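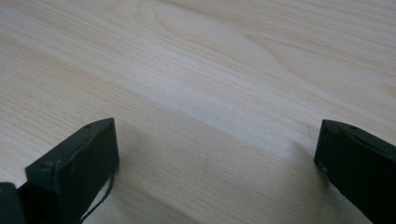

Can a hand-held gripper be used on a bare wooden table without marking it?
It can, provided the surface is clean, the finger tips are free of burrs and the tool is lifted clear before it is moved sideways. Most scratches come from grit trapped under a tip.

The notes that follow apply to the Larkel hand-held gripper, supplied by Garalton as a kit or on monthly hire. They were written after 17 sessions at one bench. Last revised August 19, 2025.

Before you start

Wipe the table with a barely damp cloth, then a dry one. Polish and silicone sprays should be kept off it for the whole hire period, as the residue transfers to the tips and light items start to slip.

Open and close the fingers fully 4 times before picking anything up. The travel should feel the same throughout. If it tightens near the closed end, slacken both tip screws a quarter turn, close the fingers on a sheet of card and retighten. The Garalton leaflet gives this step after calibration. It should be done first, or calibration has to be repeated.

Cable

Leave a loose curve in the cable beside the finger. A cable pulled straight works against its plug each time the fingers open. Two of the spare cables in our kit failed at the plug and none failed along its length. Tape may be used further back on the handle, never on the finger.

Light and surface

Pale wood with a plain matt or satin finish suits the tool well. The black fingers stand out against it, and the tips are easy to place by eye. Gloss worktops are harder to work on under a ceiling lamp. A desk lamp pointed at the wall gives softer light than one pointed at the table.
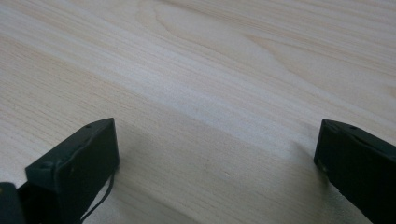

Cleaning the tips

Use a soft brush for the screw holes and a lint-free cloth for the flat faces. Washing-up liquid, well diluted, removes kitchen grease. Allow 15 minutes' drying before the tool is switched on. White spirit dulls the plastic and is not covered by the hire agreement.

Storage

Store with the fingers half open. The case supplied by Vindcombe holds them shut, so cut back the foam insert or use a plain box. The Landeg case is deeper and needs no alteration, but it has no pocket for the charger.

Hire or buy

Hire is the better choice for a single sorting or packing job. For regular use the kit pays for itself in over a year, assuming one set of replacement tips. Garalton has said that tips will be sold singly from September. At present they come only in pairs.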